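Evaluation Diary: Vesen Picking Package, Second Week on Site
Lilcombe Works, August 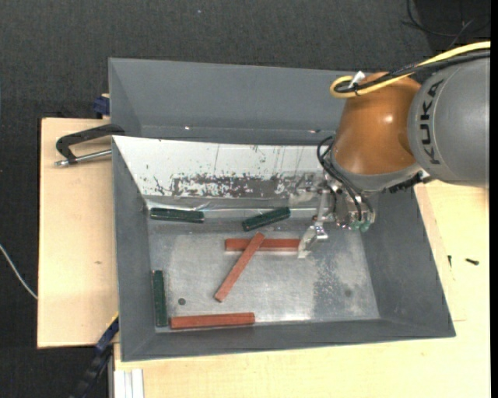

The second week of the evaluation period began at 7.30 this morning with the handover of the revised settings file from Aydoğan, who are supplying the Vesen package to us on trial. The file had been promised for the end of last week. It was received by email overnight and loaded before the early shift arrived. No fault messages were recorded on start-up.

I should set down again, for the benefit of colleagues at Worach who have joined the circulation list since the last entry, what is on offer. Vesen is sold as a package of software, gripper fingers and commissioning support, to be added to an arm that the customer already owns. The arm is therefore outside the price. The purpose of the trial is to establish whether the package can empty a bin of mixed bar stock without a person standing beside it, and whether the support that comes with it is worth paying for after the first year. The two questions are to be answered separately in the final report.

The morning was given over to bar-shaped blocks in two colours, green and red. The colours have no bearing on the work itself. They were chosen so that those of us watching could refer to a particular block without confusion, and the practice has proved useful enough that I propose to continue it. The blocks that lie across one another are of most interest to us, together with those that have come to rest along the foot of a wall. A block in the open part of the floor presents very little difficulty to any of the systems we have looked at. A block lying flat against a wall leaves no room for a finger on one side, and it was on this point that the previous supplier's equipment was returned.

Mr Nevzat Altıntaş attended on behalf of Aydoğan from 9.00 until shortly after noon. He explained that the revised file changes the order in which blocks are attempted. Under the former settings the package chose whichever block it had located with the greatest confidence. It now gives preference to a block that has nothing lying on top of it, even where another has been located more exactly. I asked whether the customer could alter this preference without assistance. He replied that it could be done from the ordinary menu, and he showed me the page. The wording on that page is poor. The setting is named "stack bias", and the help text repeats the name without saying what a higher value does. I have asked for this to be corrected before any purchase is considered.

We completed 299 attempted picks before the midday break. Of these, 23 ended without a block being delivered to the tray. Mr Altıntaş considered the result satisfactory for a first morning on new settings. I recorded it as an improvement on last week but did not offer an opinion beyond that, as the terms of the trial ask us to judge the whole period and not single sessions. The log divides the failures into those where no grip was obtained and those where a block was gripped and afterwards lost, and 10 fell into the second group. I have asked for the log to state also where in the bin each failure occurred. At present this has to be worked out by hand from the stored positions, and I spent most of the break doing so.

The condition of the bin was raised again. The long white panel in front of the far wall is heavily worn, with scratches over the upper part and a dark band of chipped and scraped paint along the lower. The metal floor is also marked, with a darker worn patch towards the right. Mr Altıntaş asked whether we would prefer to carry out the remaining sessions in a clean bin. I declined. The bins in use at Worach are in no better order, and a package that performed well only against fresh paint would be of no service to them. He accepted this and asked that it be noted in the record, which I do here.

The afternoon session was shorter. It concerned the support service, which is charged as a yearly fee and carries a stated response time. At 2.10 I telephoned the support line without giving notice to Mr Altıntaş, who had by then left the site, and reported that I wished to restore the earlier settings file. The call was answered promptly by a person who knew the package well. The instructions were clear and were followed without difficulty. The earlier file was restored in 58 minutes from the start of the call, a good part of which was spent waiting for a password to be issued. I do not regard the wait as acceptable on a production site, and I have written to say so.

The revised file was then loaded again so that tomorrow's session may begin on the same footing as today's.

Matters outstanding at the close of the day are as follows.

The price for a second set of gripper fingers has still not been received. It was requested in writing at the start of the trial and again this morning.

The user guide supplied to us refers in two places to a menu that no longer exists. Aydoğan have been told.

Worach have asked whether a member of their maintenance staff may attend for one day before the trial ends. I have no objection, provided that the visitor has read the site safety rules beforehand and does not expect the sessions to be rearranged.

The stored positions from this morning have been copied to the shared folder, with my hand-worked table of failures beside them. The table has not been checked by a second person and should not be quoted until it has.

Session closed at 4.45. Power to the cell isolated and the key returned to the office.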